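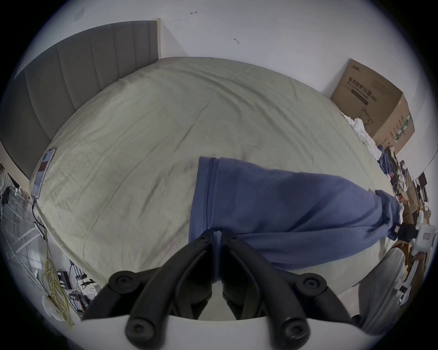 In der Textilpflege des Wohnheims Stusden wird seit Juli nach einem festen Ablauf gefaltet. Die Leiterin der Hauswirtschaft, die das Verfahren eingeführt hat, nennt als Ausgangspunkt die Strickware. »Webware verzeiht eine ungenaue Kante, Maschenware verzieht sich«, sagt sie. Gelegt wird direkt auf dem Bett, auf dem Spannbetttuch. Ein blaues Strickteil mit Bündchen liegt dort zunächst schräg, in der Mitte zusammengeschoben, das weite Ende mit dem doppelt abgesteppten Saum zum gepolsterten Kopfteil hin. »Wir richten zuerst die Längsnaht aus, dann den Saum. Das Bündchen kommt zuletzt.«

Ein Legetisch sei geprüft und verworfen worden. Die Zimmer im Trakt Briem ließen neben dem Schrank keine Stellfläche zu. Die Matratze gebe zwar nach, doch bei Stücken bis 170 Gramm je Quadratmeter wirke sich das kaum aus. Schwerere Ware werde einmal weniger gefaltet.

Zum Waschen äußert sie sich knapp: »Auf links, 5 Teile je Netz, niedrige Schleuderdrehzahl.« Fusseln an der Oberkante entferne man vor dem Falten mit der Bürste, stets in Maschenrichtung.

Im Haus Florklow, das den Ablauf übernommen hat, wurden im ersten Durchgang über 2000 Teile gelegt. 61 davon mussten neu gefaltet werden, überwiegend Hosen mit verdrehter Seitennaht. Die Schrankböden in Bivside werden derzeit noch auf das neue Faltmaß umgestellt.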